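La lettre de l'atelier Clotero
2025-04-30

Repeindre un vieux meuble sans le décaper : notre saison de printemps est lancée !

Ça y est, les fenêtres de l'atelier sont rouvertes, et avec elles revient l'envie de sortir les pinceaux. L'hiver a été long pour celles et ceux qui peignent dans leur garage, et vous avez été nombreux à nous écrire depuis novembre pour demander une soirée consacrée aux petits meubles : chevets, tables basses, chiffonniers de grand-mère qui dorment à la cave. Nous l'avons enfin calée, et nous sommes ravis !

Le principe est simple. Vous venez avec un meuble que vous pouvez porter seul, nous fournissons les abrasifs, les chiffons et les fonds de pots, et on travaille ensemble pendant trois heures. Pas besoin d'expérience. L'an dernier, une participante n'avait jamais tenu une cale à poncer et elle est repartie avec un chevet vert sauge dont on parle encore.

Les gris, toujours les gris

C'est la teinte que l'on nous demande le plus, et on comprend pourquoi : un gris mat calme tout de suite un meuble un peu lourd, surtout si l'on garde des boutons couleur laiton. Attention quand même, un gris n'est jamais neutre. Il tire sur le bleu, sur le vert ou sur le brun selon l'heure et le sol de la pièce, et le petit carré du nuancier ne vous dira pas grand-chose. Peignez un grand carton, posez-le contre le mur, regardez-le le matin puis le soir sous la lampe. Nous avons au mur de l'atelier une série de cartons qui va du gris Estetton (le plus froid) au Strebel, presque taupe, et c'est fou comme les avis changent entre midi et la tombée du jour.
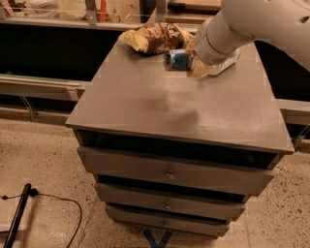
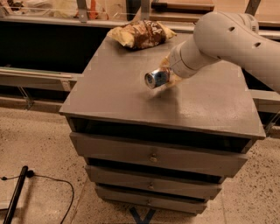

Préparer le bois sans s'épuiser

Le décapage complet est rarement nécessaire. Un lessivage soigneux, un rinçage, une bonne nuit de séchage, puis un égrenage léger suffisent dans bien des cas. Démontez les boutons avant de commencer (et rangez les vis dans une enveloppe, vous nous remercierez !). Pour les tiroirs, ne peignez que la façade : la moindre épaisseur sur les côtés et ils coincent dès les premiers jours humides.

Sur le plateau, passez des couches fines et croisées, et laissez la peinture durcir avant d'y poser une lampe ou un verre. Comptez environ 30 jours pour une dureté complète. C'est long, on sait, mais un feutre ou un set de table aide à patienter.

Côté pratique

La soirée coûte 35 euros, fournitures comprises. Le prix reste le même si vous partagez un meuble à deux. Inscription au comptoir ou par retour de cette lettre, en précisant les dimensions de votre meuble.

Le passage Vetside est en travaux côté rue, entrez par la cour. Prévoyez un vieux tablier et des chaussures qui ne craignent rien. À très vite !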